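Grunside shared kitchen, July walk-through
Checked by Ye-seo Son, comments are mine, sorry they run long!

1. Smoke alarm: OK. Pressed the button, everyone jumped.

2. Extinguisher by the back door: OK. Tag 268, needle in the green. Somebody had hung an apron on it again (I moved the apron to the hook, please leave it there).

3. Fridge temperature: NEEDS WORK. Reading was a bit high, and the door seal has that soft spot near the bottom hinge. Oksana Kobzar has the part on order from Trekach, order 1049.

4. Outlets near the sink: OK. The left one still feels loose when you pull a plug out, so go easy on it.

5. Floor mats: OK, but the corner by the pantry curls up. I taped it down and I don't love the tape.

6. Glass and chipped dishes: one chipped mug, tossed.

7. Drinks and spills at the table: NEEDS WORK.
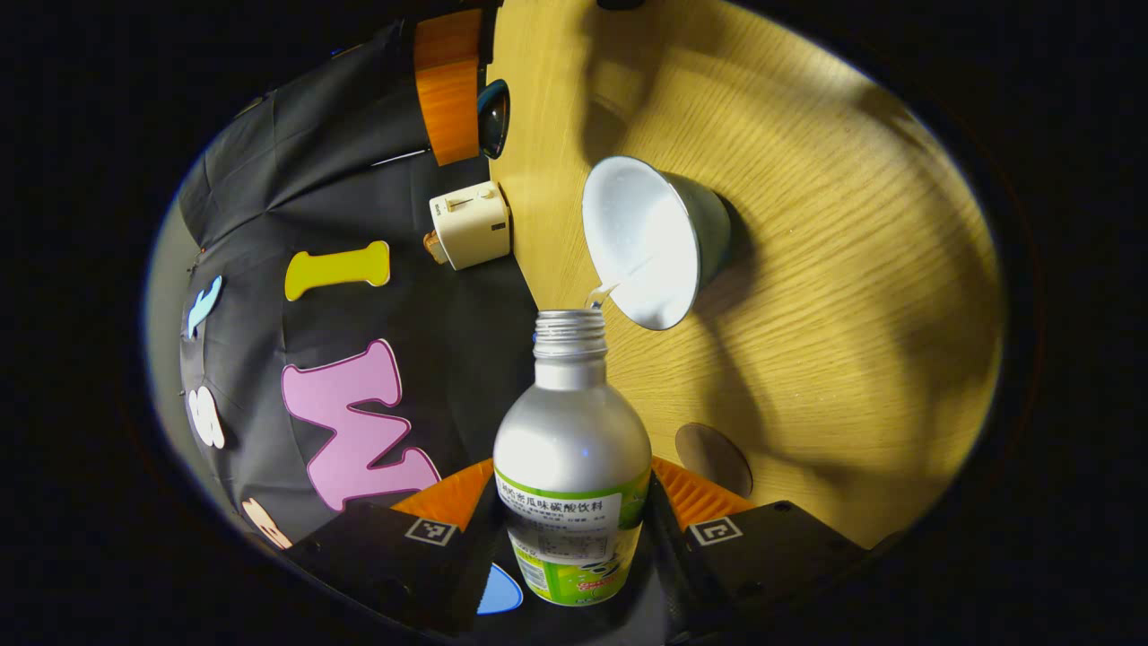

Spills are the thing I nag about most, and I'll keep nagging, because wet wood gets wiped last and then somebody puts an elbow or a phone in it. Pour with the bowl sitting flat, please! With a bowl tipped over on its side like that one, the soda has a very short trip from the bottle to the rim and then onto the table. Keep a cloth within reach too, and put empties in the recycling before you leave.

8. Cleaning products: OK. All on the high shelf, labels facing out, lids tight.

Next check is on a Sunday at 11, Lesego Swanepoel has the clipboard. Items 3 and 7 get looked at first.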